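4. Gathering the demonstrations

4.1 Why we moved the collecting into simulation

We started this project thinking we'd do all of our collecting on the real arm. I still like that idea, for what it's worth! But after a spring of resetting parts by hand, and then resetting them again when somebody bumped the bench, we gave in and built the Wanamell scene. Everything in this section was gathered there. The real arm comes back in Section 6, where it gets to run the trained policy and embarrass us a little.

Wanamell is a plain room with a black robot in it (Figure 4 is one of its rendered views). We kept the room dull on purpose. Our first version had a lot more going on in the background, and the vision part of the model got very attached to it, to the point where swapping a wall texture would wreck a policy that had looked fine all week. So we stripped the walls back and put the effort into the floor and the lighting instead, which are the things that gave us grief on the real setup.

4.2 What counts as one example

An example is one full attempt at the task, from the moment the arm leaves its rest pose to the moment the operator presses the end key. We store the rendered views, the joint angles, the commands the operator sent, and a short text label. We also store the random seed for the scene, and I can't recommend this enough. Twice we found a bug in the way we drew the shadows, and both times we could just rebuild the old examples with the fix in place and carry on (it took a night of computing, but we were asleep for it).

The task itself is simple to say: reach down past the arm's own links, touch the target, and come back without hitting anything. It's harder to do than it sounds. The arm hides a lot of its own work, and from several of our viewpoints the operator can't see the target at all for part of the motion. We went back and forth on whether to keep those viewpoints. In the end we kept them, since a camera on the real bench has just the same trouble and we wanted the model to learn to live with it.

4.3 How we collected

We ran the collection in two rounds, both in July. In the first round we recorded 300 attempts using Nurner, our little teleoperation program, with a hand controller. Nurner was written in a hurry and it shows. The worst thing about it was a lag that grew over a long sitting, so the examples recorded late in a session have a sort of swimmy, overcorrected look to them. You can spot it in the joint plots without even trying. We dropped 123 of these attempts after going through them one at a time, which left 177 that we were happy with.

Before the second round we fixed the lag and changed one more thing: we let the operator pause. That may sound like a small detail, but it made a big difference to how the examples came out. People had been rushing, because the recording felt like a test, and once they could stop and think the motions got slower and a lot smoother. The pauses themselves are cut out before training. We recorded 232 usable attempts this way, and together with the ones from the first round they make up the full set of 409 that we use for every result in this paper.

Should we have thrown out the first round altogether? Two of us said yes. We tried it, and the policy trained on second-round examples alone was worse at getting out of awkward positions, I think because the second-round operators hardly ever got into any. The messy examples have their uses, so they stayed in.

4.4 Changing the scene between attempts

Each attempt starts from a fresh scene. The starting pose of the arm, the direction of the light, the pattern on the floor and the position of the camera are all drawn at random within limits we set by hand. I'd love to say the limits came from careful measuring, but most of them came from one of us dragging a slider until the picture looked silly and then backing off a bit.

The camera limits deserve a few more words. Early on we let the camera go nearly anywhere, and a good share of the views ended up inside the robot or staring at the ceiling. We then went too far the other way and pinned it down so tightly that every example looked alike. The setting we ended up with sits between those two. It still gives views where one link covers most of another, and it gives them fairly often.

For each example we can also re-render the same motion from new viewpoints, up to 600 of them before our disk quota starts to complain. For the main results we use far fewer (see Table 3), and past a certain point the extra views did nothing for us that we could measure.

4.5 Labels, and the mistakes in them

The text labels were typed by whoever was holding the controller. We gave no rules for the first round, and so we got everything from one-word notes to a small essay on why the attempt had gone badly. For the second round we used the short menu from Ekmont, our labeling tool, and that cleaned things up a great deal. We relabeled the first round with the same menu afterward, working from the replays.

A few wrong labels are surely still in there. We checked a portion of the set twice, with a different person each time, and where the two disagreed it was nearly always over whether a light brush against another part should count as a hit. Our rule now is that any contact counts. It's strict, and it makes our success rates look lower than they would with a kinder rule, but at least a computer can check it for us.

The split we call Acuña in the results is held out from all of this. It uses the same room with lighting that never appears in training, and we didn't look at it until the model was frozen.

Figure 4. A rendered view of the robot in the Wanamell room, with the slanting upper links, the green block low down beside the large black slab, and the orange cable curving down toward the floor.

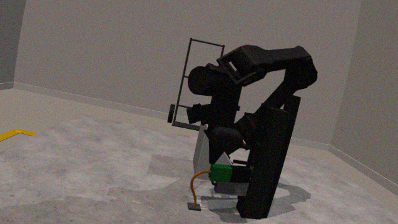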